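Workshop Talk > Hardware and Fasteners > Bolts and Screws
Search this forum Advanced Go
October 6, 2019, posted by millrace_tom

Stripped socket heads, and does anyone still use threadlocker on everything?

I picked up a used bench grinder stand and a small lathe from a shop that was closing. Whoever put them together used blue threadlocker on every single fastener, including the cover screws. I have rounded out two of the M4 socket heads so far. The key was a decent one, a Jovel, not something from a flat-pack kit.

Questions. Is heat the right first step on a screw that small? And when I put it back together, do I need threadlocker at all, or will lock washers do?

durkwood_dan
Heat, yes. A soldering iron held on the head for a couple of minutes is better than a torch on an M4, and you won't cook the paint. Then try a Torx bit tapped into the rounded socket. I get most of them out that way.

Split lock washers do very little on small screws into steel. I quit buying them.

pernilla66
I disagree on the washers. I ran packaging lines for 20 years and we had split washers on every guard. They stayed put.

durkwood_dan
Guards don't see much load. Try it on a motor mount.

halfnut
Both of you are talking about different jobs. What matters most is whether the screw was tightened properly to begin with. A screw with good clamp load doesn't need much help. One that was snugged up by feel will walk out whatever you put under it.

I went over to socket heads for nearly all my own work because you can get a key straight down into a tight spot where a wrench won't swing. The drawback is what Tom ran into: the socket fills with dirt, the key doesn't seat, and it rounds.
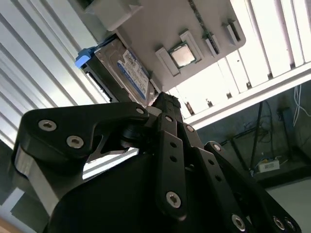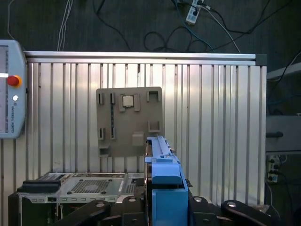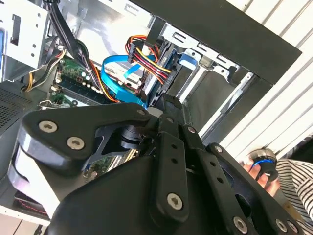 Clean the socket with a pick before you put the key in. It takes a few seconds a screw and I would guess it prevents most of the stripped heads people post on here. Also throw away any key with a rounded tip, or grind the end back square. A worn key ruins good screws.

millrace_tom
I did not clean them out, so that one is on me. There was old grease packed in there.

What about stainless? I have a box of roughly 400 stainless M4s from Szénási that came with the lathe and I'd like to use them up.

pernilla66
Stainless is softer than the black alloy ones, so the sockets round sooner. Fine for covers. I would not use them on the tool post or anything holding the motor. Put a dab of anti-seize on them if they go into stainless threads or they will gall.

gus_in_the_barn
The box may say A2-70 on the label. Black socket heads are usually 12.9, a lot stronger. If you mix them on one machine, keep the stainless to one area so the next person knows what's what.

I bought a bag of 100 black ones from Posura last spring and had no trouble with them, but they do rust if the shop is damp. Wipe them with oil.

durkwood_dan
I'd skip Posura. I had a bag where the sockets were shallow and the key only went in halfway.

gus_in_the_barn
Mine were fine. Might have been a bad batch.

halfnut
Back to the first question. Blue is fine for anything that vibrates and that you plan to take apart again. One drop on the threads, not a coating. On M4 and under I use purple if I have it — it comes apart without heat. Covers get nothing.

millrace_tom
Iron and Torx bit got the first one out. The second is still in there. I'll try it again tomorrow and drill the head off if it won't move.

pernilla66
If you drill it, use a left-hand bit. Sometimes it backs out on its own before you get through the head.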